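Chapter one of the family history is finished! 1,017 words on my gran's bakery in Kedeck, and I only meant to write 750 – she'd have said I never could stop talking.

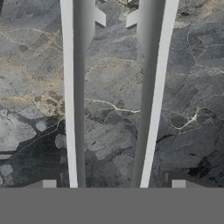
Sekis Life Story Writers' Club

Found 2 of her letters tucked inside a recipe book last night. Both are about the move to Initz, and one has the whole train journey in it, sandwiches and all! 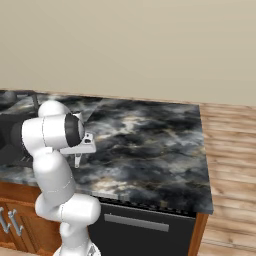 Copied out 165 lines before bed and loved every one. Her spelling stays exactly as it is. 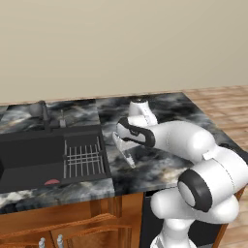

Next up is the winter in Malý. If you've been putting yours off, start with one kitchen or one street – I'm so glad I did.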